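Speaker notes - packing and mailing small goods
Jadilport makers' evening, 2025-01-09

Slide 1. Title
Thank Sun-ja Seo for the room. Say who I am and that I ran the packing bench at Dremura for four years. Questions at the end, except if someone can't hear me.

Slide 2. Why I'm talking about this
Most people here sell small things: earrings, bracelets, enamel pins, keys on cords. Most of us learned to make the thing and then guessed at the mailing. In September we went through every return at Dremura. 617 of them. The largest group had nothing wrong with the product. It had moved around in the parcel and arrived scratched or tangled.
Pause here. People usually want to tell their own story. Let one person do it, then move on.

Slide 3. Pick the box last
Lay the item flat, measure it, add the padding, then look for a box. Lwazi Naidoo did it the other way for years and had a shed full of boxes that fit nothing. Shallow boxes are fine for flat or coiled items. Deep ones need filler, and filler costs money and time.

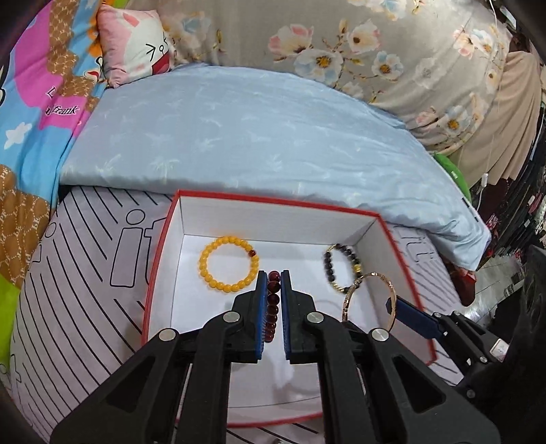

Slide 4. Stopping movement
Close the lid and shake the box next to your ear. If it rattles, open it and start over. Tissue works if you fold it into a pad. Crumpled tissue goes flat in transit. For anything strung, coil it once and hold it with a paper band. Tape should never touch the cord.
Pass the sample boxes around now. Get them back before slide 6.

Slide 5. Outer packaging
Padded mailer or second box? My rule is a second box for anything over 100 dollars or anything with glass. Ha-rang Yang disagrees and uses mailers for everything - she may say so. Fine if she does. Her return rate is good and I should admit that.

Slide 6. Cost
Show the Cheon price sheet. A run of 4000 printed boxes looks cheap per box, but you need somewhere dry to keep them. Roughly half the people I've asked ordered too many the first time. Buy plain stock and a rubber stamp until you know your sizes.

Slide 7. Labels and returns
Put a second address slip inside the parcel. Print the return instructions on the back of the thank-you card. Keep the wording short. Read out the Drellard one, it's a good model.

Slide 8. Questions
If it's quiet, ask Reynaldo Calimlim how he ships his clocks.
Handouts are on the table by the door. Lights are on the left switch, leave the right one alone.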